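Search this site Go

Dendham Residents' Association – Minutes
Sep 22, 2023
By Nadine Khoury

1. Water bills
Pikton's letter blames the rise from $384 to $419 on "seasonal use." Ynyr Gwilliam asked which season. No answer in the letter. Members doubted the meter had been read at all. 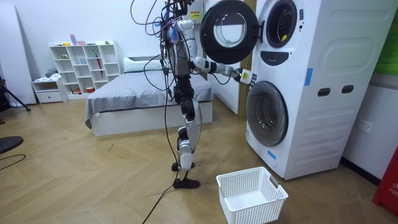

2. Laundry hours
Gronow claims shorter hours will cut the bill. No figures supplied – again. Motion to accept failed, 2 for, 6 against.

Ynyr will ask for the readings in writing. 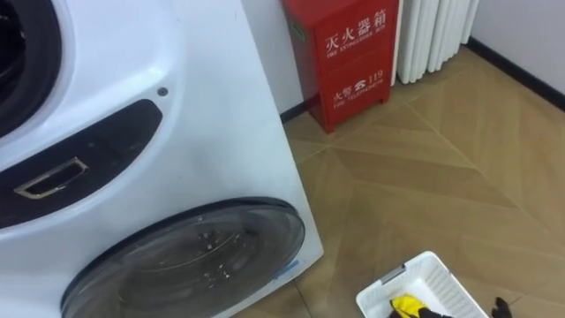
He does not expect to get them before the end of September. Hundov's quote for a second meter was held over, unread.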